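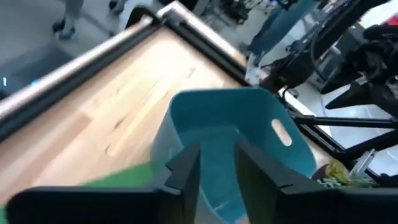

My Irnalon business account charged a $3 cash deposit fee three times in February, though I stayed under the 200-item limit. I sell secondhand housewares, mostly small stuff like a teal plastic basket with an oval handle cutout, so I deposit a lot of small bills. Are rolled coins counted as items?

Sandro Fiore
Yes. Each roll is one item – check the fee schedule. The limit also resets on the statement date, which may split your month.

Zumetti
Mine never charged me. Switch banks.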